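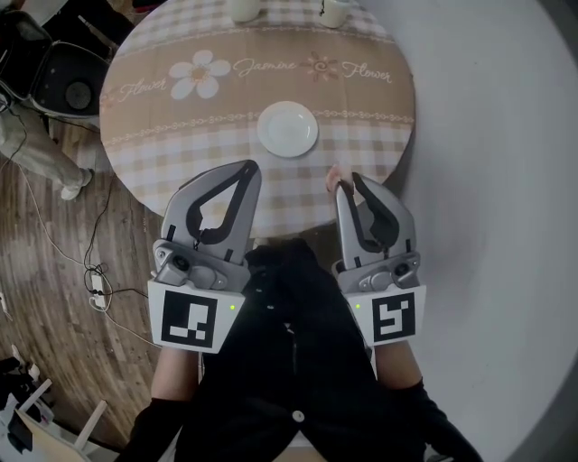 My kettle wants me to rate it. It has wanted this since April, when I made the mistake of connecting it to the wifi, and it has since sent me 17 notifications. One told me there was a new way to enjoy boiling water. I looked, and the new way involved a subscription.

I work in software, so I know how this happens. Somebody at a company like mine has a chart, and the chart shows that people who buy a connected kettle open the app a few times in the first week and then never again. In the meeting this is called a retention problem. In the kitchen it is called having made the tea.

I have sat in that meeting. Years ago I worked on Wukik, an app that went with a heating controller, and we were very proud of our 748 weekly regulars until we rang a few of them up. They were opening it every day because the schedule kept forgetting itself. Our keenest users were the ones we had let down most. We fixed the fault, the numbers fell off a cliff, and I spent a fortnight explaining to people upstairs why this was good news. They took it roughly as well as you'd expect.

The trouble is that time spent in an app is easy to count, and being left alone isn't. So we count the first and build towards it. The controller gets a feed. The bathroom scales get badges. Plelangate, which makes the perfectly decent lock on my shed, now offers me a yearly summary of my shed.

I'd like to see a product team set itself a target for going unnoticed. Give them up to 11 seconds of my attention a month and let them decide how to spend it. I suspect the badges would go first. A warning that the battery is dying would probably survive, and I'd be glad of it.

There are things I do want to open every day. The bus times for Peltden are one, mainly out of spite. But most of what I own has a job, and I bought it so that I could stop thinking about that job.

I gave the kettle one star in the end. It thanked me for my feedback and asked whether I'd like to tell it more.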